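Chapter 7
Choosing a Gripper, and Proving You Chose Well

In this chapter you will
set up a fair side-by-side trial of two grippers on one arm
learn what a wrist camera is good for, and where it lets you down
read a trial log and separate grasp faults from placement faults
decide when a controller setting, and when the hand itself, needs changing

Before you start: you should be comfortable with tool frames and payload limits (Chapter 5) and have worked through the homing exercise at the end of Chapter 6. Bring your lab book.

7.1 The best afternoon in the lab

There is a moment in every robotics course when the arm stops being a thing you program and becomes a thing you argue with. For most of my students it comes the first time they swap the hand on the end of it. Same arm, same joints, same code, and suddenly the machine has a completely different personality! A job it did smoothly before lunch becomes a clumsy mess, or a job everybody had given up on turns out to be easy.

I love this part of the subject, and I have tried to write the chapter so that you can do it as well as read it. Nearly all of it can be carried out on a bench-sized arm with a parallel gripper, a few blocks and a plastic tub from the kitchen cupboard.

We will follow one comparison from start to finish. The two grippers are the Dekura, a two-finger parallel design with rigid fingers, and the Endale, which has the same jaw opening but uses compliant pads that give a little on contact. Both bolt to the same wrist flange, and both are driven by a Skudatine controller. The job is simple to say and surprisingly rich to do: pick up a small object, carry it over the rim of a container, and let go of it inside.

7.2 Why a container?

Beginners usually test a gripper by lifting something off a flat table and putting it down again. It's a fair first test, but it is a gentle one. The fingers come straight down and go straight up, and there is nothing in the way.

A container changes the problem. Its walls have height, so the path must clear them. Its rim has a shape, and the shape is often curved. If the object sticks up or out from the fingers, then the object, and not the gripper, is the first thing to meet the rim. Your collision model may know the outline of the hand to a fraction of a millimetre and still know nothing whatever about what the hand is holding.

Translucent containers add a second difficulty — the camera. Frosted plastic shows you blurred shapes from the other side, throws bright highlights off its curves and picks up colour from whatever is near it. A colour threshold tuned on a plain tabletop can be badly fooled by it.
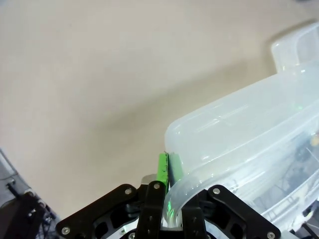

Page 409

Look at the rim just below the green piece. There is a greenish glow on the plastic, and a simple colour detector might well count part of it as the object. Notice too how the curve of the rim partly hides the finger on the right. If your software finds the fingertips by looking for them, it will have one good fingertip and one doubtful one at exactly the time you would most like to have both.

Now consider contact. The green object is pressed against the edge of the container, and that one fact should send you straight to your log. Was there a rise in motor current? Did the wrist force reading change, if you have one? An image can tell you that two things are touching, but it's a poor judge of how hard.

7.3 What the wrist camera gives you

A camera mounted at the wrist moves with the hand, so the gripper stays in much the same part of every picture. That is a wonderful convenience. You can mark out the region where the fingers sit once, and reuse it for the whole trial. You also get close to the work just when closeness matters.

The price is a narrow view. A large tub can fill half the picture and leave you with very little idea of where its far wall is. For this reason the Bultimura bench layout used in our exercises adds a second, fixed camera to one side. The wrist view answers questions about the grasp, and the side view answers questions about height and clearance. Save both, with matching time stamps.

7.4 Setting up a fair trial

The rules below are plain, and they are the ones most often broken.

Change the gripper and nothing else. Keep the arm speed, the closing force setting, the lighting and the container position fixed for both hands.

Run 300 attempts with each gripper. Fewer will do for practice, but small differences hide in small samples.

Alternate the grippers in blocks. If you run all of one and then all of the other, a slow drift in calibration will look like a difference between hands.

Decide what counts as a success before the first attempt, and write it in your lab book. Ours is: the object is released inside the container and the container has not shifted from its taped outline.

Record every contact with the rim, including the harmless ones. A light touch at low speed becomes a knock at high speed.

Re-zero the tool frame after each swap. Compliant pads and rigid fingers rarely end at the same length.

7.5 A word about controllers

When a trial goes poorly, the gripper gets the blame. Sometimes it deserves it. Berenice Maldonado, whose bench notes shaped much of this chapter, kept a log of 2,204 placements over several terms, and her habit was to sort the failures by the phase of motion before looking at which hand was fitted. Failures during closing point you toward the fingers. Failures during the carry may belong to either hand or arm. Failures at the rim very often belong to the path, and the cure is a higher waypoint or a slower approach.

Try sorting your own results this way before you reach for the hex key. It takes a few minutes, and it can save you a whole afternoon of swapping hardware!

Section 7.6 begins with the rigid fingers. Fit the Dekura now, home the arm, and tape the outline of your container to the bench.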